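Mirex Introduces Low-Dust Interior Wall Coating for Occupied Buildings

Nollgate plant to supply the new Flaston range from November
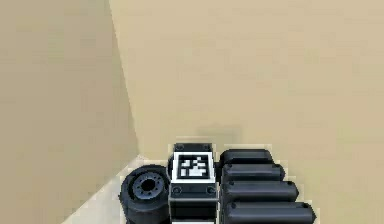 Product Overview

Mirex today announced Flaston, a water-based matte coating for interior walls and ceilings. The product is intended for repainting work in buildings that stay open during the job, such as clinics, offices and apartment blocks. It can be applied by brush, roller or airless sprayer and is supplied ready to use.

Flaston is made with a binder that holds the filler more firmly in the dried film. Standard matte paints tend to shed a fine powder when the surface is rubbed or lightly sanded between coats. In tests at the company's own laboratory, panels finished with Flaston released almost 20 percent less dust than panels finished with the previous Mirex matte grade. Both sets were sanded with the same paper and under the same load.

Application

The coating is designed for 2 coats over a primed or previously painted surface. The second coat may be applied after 3 hours under normal indoor conditions. Longer drying times apply in cold or damp rooms, and the data sheet gives a table of values. Bare plaster must be sealed first with a suitable primer. Flaston is not recommended for shower areas or for floors.

"Contractors asked us for a flat finish that could be touched up without a visible edge," said Adelmo Rizzi, technical manager for wall coatings at Mirex. "Most of the development time went into that - the dust result came out of the same change in binder. The touch-up should be done with paint from the same batch and, where possible, with the same type of roller."

Colors and Packaging

The range will be offered in white and in a set of pale neutral shades, including beige, sand and light gray. Darker colors are under review and are not part of the first release. Tinting will be carried out at the Nollgate plant, and batch numbers will be printed on the lid and on the side of each pail. Mirex has reserved an initial run of 300 pallets for trade customers.

Availability

Flaston will be distributed through Shaikh trade counters beginning in November. Orders for direct delivery to job sites can be placed through the same counters. Sample boards, safety data sheets and the full application guide are available on request from the Mirex technical desk. Existing orders for the previous matte grade will be filled as booked, and that grade will remain on the price list while stocks last.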